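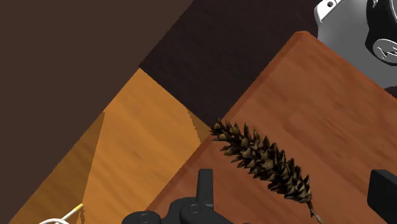 A reader wrote in after my last post to say that going to a record pressing plant is a waste of a day off, that all you get is a hairnet and a headache, and that I should have spent the money on concert tickets. Well, I went anyway, and I'm going to go on about it for a bit!

The plant is in Stilbridge, behind the bus depot, and it opens its doors twice a year, once in August and once in winter. I missed the August one (dentist), so I booked the winter tour the minute it went up. The reason I cared so much is that Hemine get their vinyl made there. If you've been reading this blog a while you know I've seen Hemine live 5 times and will drive pretty silly distances to make it 6.

First thing, it's loud. Not concert loud, more like standing in a laundromat where every machine is on spin. They hand you foam earplugs at the door and the guide wears a headset mic, and between the two I caught maybe half of what she said in the press room. What I did catch was great. The vinyl starts out as little pellets, gets warmed up into a fat puck the size of a hamburger, and then the press squashes it flat with the labels already in place. I always figured the labels were glued on after. Nope, they're pressed right in!

On the day we went they were running a repress of the second Skivel album, the one with "Miyazaki" on it, and I may have squeaked a little. That song got me through a very bad winter job. The run was 523 copies, which seemed like an odd number until the guide explained that the label had ordered 500 and the rest were spares and test copies. We got to hold one straight off the trimming table, still warm, and then had to hand it back (boo).

My favorite part was the listening room. It's tiny, with a ratty couch and two turntables, and somebody sits in there all day playing records from each batch and writing down every click. I asked if you end up hating the music. She said you stop hearing songs after a week and just hear noise, and then one day you're at the grocery store humming side B.

A few things if you want to go. Tickets were $18 and there's a coat rack but no lockers, so leave the big bag in the car. Wear closed shoes, they do check. The tour is supposed to be 90 minutes and ours ran past two hours, with stairs. The shop at the end only takes cards and has a bin of seconds with scuffed sleeves for next to nothing. I came home with three, including a Hemine live record I already own on CD.

The parking lot fills up early, so try the side street by the church. Next tour list opens in spring and I've already put my name down again.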